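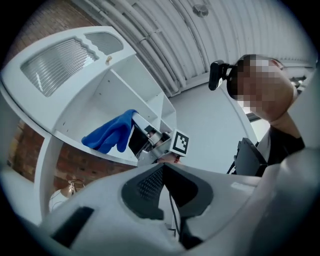 *The white cabinet and its blue cloth*

## Your questions about my shelves

**Where do the cleaning cloths live?**
On an open shelf beside the ribbed glass door. I tried folding them and gave up by July – crumpled is fine by me! 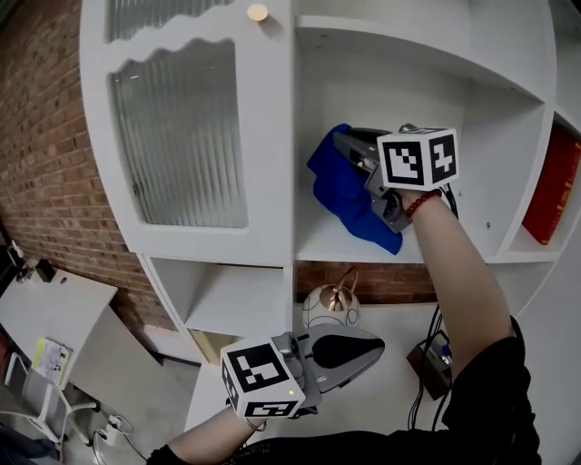
Dusters go in the hall drawer, and I own 18 of those (don't ask).

**How do you clean ribbed glass?**
Soapy water and an old toothbrush, along the ridges. Mine takes 10 minutes.

**Is the cabinet from Gadham?**
Yes, secondhand, and I paid 182 for it.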